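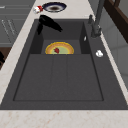
2024-06-26. Stone sealer test, second round. The Bristetti rep is still saying that one coat of Flesia closes any polished stone for five years, and I still don't believe it. Their leaflet gives 939 test cycles and doesn't say what a cycle is. A wipe? A wash? Pale marble with a bit of pinkish-brown veining, the sort that goes right round a dark gray sink, is what customers keep asking us for, and it's the stone I would least like to promise anything about. Lemon juice doesn't care about sealer. It eats the polish from the top, and a sealer that sits down in the pores can't do much about that.

Set out offcuts on the back bench this morning. One bare, one with Flesia, one with two coats of Flesia, one with the old Rovitz product we've used since the shop opened. Coffee, olive oil, lemon, red wine on each, left 153 minutes (meant to be two hours, phone rang).

Coffee: bare one stained, the rest wiped clean.
Oil: bare one dark, single Flesia has a faint ring, double and Rovitz fine.
Wine: same as coffee, near enough.
Lemon: all four etched. All four! Feel it with a fingernail.

So the second coat does something for oil, and none of it does anything for acid – as expected. The rep will say I didn't let it cure. I gave it what the can says.

Cost: the Holovko job would come to 2,151 for stone and sealing with Flesia, and the sealer is the part I'd cut. Rovitz did as well as two coats of the new stuff. One set of offcuts isn't much to go on, though, and they came from the same slab. Repeat in July on a different slab, with the times written down properly.

Do not tell customers "stain proof" until then. Or after.

Comments (3)

benchdust: Did you try it honed? Etching hardly shows on honed.

slabside: Five years my foot. Ours was drinking oil again by the second winter.

benchdust: Same here, and we did two coats – wiped off the extra and everything.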